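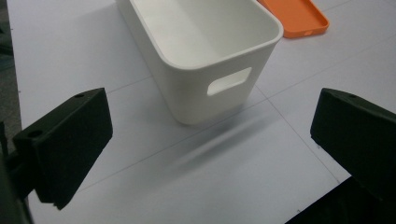 Storage & Shelving > Bins and Boxes
Thread: White bins with handle cutouts, rim or slot for lifting?

tapered_wall
Posted Saturday, June 9, 2018

I am standardizing a utility closet on one type of bin. White plastic, open top, rolled rim, rounded corners, rounded slot below the rim on the short wall. Walls taper toward the base. Contents will be cables, phone cases, chargers and small trays. Two questions.

1. Does the slot weaken the wall enough to matter at 10 pounds?
2. How much shelf width do you lose to the taper?

The closet shelves are fixed, 50 inches wide. The bins would sit short side out so the slot faces the door.

kikuchi_n
Ten pounds is nothing for that shape. The rolled rim carries most of the load. If one fails it will be at the corners of the slot, and only if you drag a full bin off a high shelf by one end. Lift from both ends.

On taper, measure at the rim. The base dimension is useless for planning a row. The gap at the bottom is wasted space unless you store something flat on edge in it.

Noboru Kikuchi

oltska_shelves
Disagree on the slot. I had the Masri bins in a garage, similar pattern, and two cracked at the slot in the first winter. Cold plastic plus a one-handed pull. I now lift by the rim and ignore the slot entirely.

kikuchi_n
Unheated garage is a different case. OP has a closet.

oltska_shelves
Fair, but people carry bins out to the garage.

tapered_wall
These will stay indoors. What about small items falling out through the slot? A phone case lying flat would probably pass through if the bin is tilted.

c_mathebula
It can, if you fill past the bottom of the slot. Keep the fill line below it. I put flat things (silicone cases, shallow trays, lids) on edge like files, long side down, heavy ones at the back. They stay put and you can read the row from above without digging.

I would also reconsider all white. White inside and out is good for finding things, a black adapter shows up right away. It is bad for telling one bin from another. Label the short wall, to the left or right of the slot, wherever there is more flat surface. Labels on the rim peel.

Chantelle

okent_user
Labels on matte plastic peel everywhere in my experience. Wipe with alcohol first, let it dry, press for a minute. Or use a hang tag through the slot. The tag is the only good argument for having a slot at all.

oltska_shelves
Tag gets in the way of your fingers.

okent_user
You said you don't use the slot.

oltska_shelves
Correct. Withdrawn.

kikuchi_n
One more item on cleaning. Dust collects where the floor meets the walls. The rounded corners help, a cloth gets in there. I empty mine every March, wash with dish soap and leave them upside down on a towel. Do not use a scouring pad on a matte finish, it leaves shiny patches.

tapered_wall
Thanks. Current plan: short side out, fill below the slot, flat items on edge, label on the short wall after an alcohol wipe. I have one bin on the table now and will try it loaded for a week before ordering the rest from Isholm.

c_mathebula
Check that the rims clear each other when you pull one out. Leave a finger's width between bins or the rims will catch.

tapered_wall
Noted. That probably costs me one bin per shelf.

kikuchi_n
It might. Draw it out at rim width before you order.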